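Open day at the Vusik card works, Prorkthorpe

I've bought greeting cards my whole adult life without once wondering where they get folded, so when Vusik put a notice in the window of their shop saying the works would be open to visitors on 3rd October, I signed up on the spot. It meant taking a day off. I regret nothing!

The works sits behind the old rail yard in Prorkthorpe, a long brick building with a loading dock on one side and a very small parking lot on the other (get there early or you'll end up on the grass like I did). Vusik has been printing here since 1947. They started out with calendars and funeral stationery, and the birthday cards came along later, when a store in the next town asked for a few and then kept asking.

We were split into groups of 22 and given paper badges at the door. Mine had a scalloped edge and a little foil star, and I've kept it, of course. Our guide had been on the finishing side for most of her working life and talked fast, which suited me because I had a lot of questions.

First stop was the paper store. It smells wonderful in there, sort of like a new book. They keep the paper in the building for a couple of days before it goes anywhere near a press so it can settle to the temperature of the room, and if they rush it the cards come out with a curl. I had always blamed my mailbox for that.

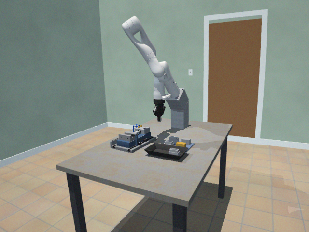
After the paper store we went up a metal staircase to the press floor, and it was loud enough that they handed out earplugs. The big press was running a sheet of anniversary cards, all different designs ganged up together, with silver and gold and ruby side by side. Our guide pulled one off the stack and let us pass it around. Up close you can see the little marks in the corners where the colors line up, and she showed us how a tiny slip makes the roses look fuzzy. I couldn't see the slip at all until she pointed, and then I couldn't stop seeing it.

The foil room was my favorite by a mile. There's an old hand-fed press in there called the Mostyn (it's painted on the side in cream letters) and they still use it for the short runs, mostly wedding orders. The operator lays a card in, the foil comes down, and out it comes with the names in gold. It's slow going, and a wedding order of 807 invitations had kept two people busy for most of the week. They let a few of us have a turn on a scrap card. Mine came out crooked. It's on my fridge.

Then there was the verse drawer. I had no idea there was such a thing! It's a wide wooden cabinet full of index cards with verses typed on them, sorted by occasion, and some of them are very old and very sweet, and some of them are awful. There was a retirement one that rhymed "pension" with "tension" and our whole group groaned. These days the verses live on a computer like everything else, but the writers still come and dig in the drawer when they get stuck.

Lunch was sandwiches in the break room, plus a sheet cake iced to look like a giant thank-you card. I'd say the coffee was the only weak point of the day. Bring your own.
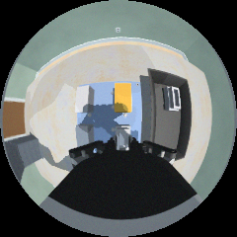
In the afternoon they sat us down at long tables to make a card of our own from offcuts, and this is where I lost all track of time. The hard part is choosing colors, because the offcut boxes have everything in them and you want to use all of it. I started with red on green and it looked like a gas station. What worked in the end was one strong color on something quiet, the way that bright yellow-orange block jumps right out from the pale blue underneath it. So I cut a panel close to that shade, stuck it high up and off to the right on a pale blue card, and left the rest alone apart from my sister's name. She turns a big number this month and I'm not going to say which one.

They had a seconds table by the exit, and I'm afraid I went a bit wild. Everything on it is from the Lasent range, which they're dropping after Christmas to make space for a new one, so if you like those soft watercolor birds you should stock up now. I was told they had put out 2000 cards that morning. By the time I left there were some very bare patches, and I had a paper bag in each hand. The envelopes don't always match the cards in size, so check before you pay. I've got four big cream ones at home with nothing to go in them.

A few practical bits if you go next time. The tour is free but you do have to put your name down at the shop, and the list fills up quickly. Wear flat shoes for the staircase — the treads are the open kind, and one lady in heels had to wait at the bottom. Strollers can't go up, though there's an elevator around the back if you ask. Photos are fine everywhere except the design studio, where next year's cards are pinned up on the walls. I peeked. Lots of foxes.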